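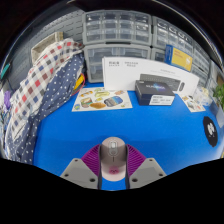

Equipment Planner, Handling Cells (fixed term)

Musmont is looking for someone to tell us what to buy and, more often, what to leave in the catalog. We pack and ship small consumer goods: computer mice, boxed electronics, sticker sheets, things made of cloth. Every vendor who visits says their gripper handles all of it. We have sat through enough demos with one well-behaved cardboard cube to doubt that.

The budget request on the table is for 32 stations. You will work out whether we need that many, or two, or none this year. Any of those answers is fine if the arithmetic holds up.

What you'll do

Run soft-finger and hard-finger grippers on our own stock, including the slippery, rounded and floppy items that vendors prefer to skip.
Price the whole thing: spare pads, mounts, training hours, downtime, and the software license that shows up in year two.
Read the quotes from Pomico and Gernau line by line and write down what is missing.
Put together a plan Nisreen Harb in finance can pick apart without you in the room.

What we want to see

A few years buying or maintaining automation in a warehouse or light factory. Comfort with spreadsheets. A record of having said no to a purchase at least once, and a story about one you approved and regretted. An engineering degree is welcome but won't get you an interview by itself.

Please don't send us a paragraph on how robots will transform logistics. If your letter claims a 97 percent pick rate, say on which items, over how many tries, and who was counting.

The post starts in January and reports to Iona Jardine. Travel to vendor sites is paid. Vendor dinners are not accepted.

Send a résumé and one page on a piece of equipment you would not buy again to Lina Kassab, quoting reference 1314. Applications close 25 November 2019.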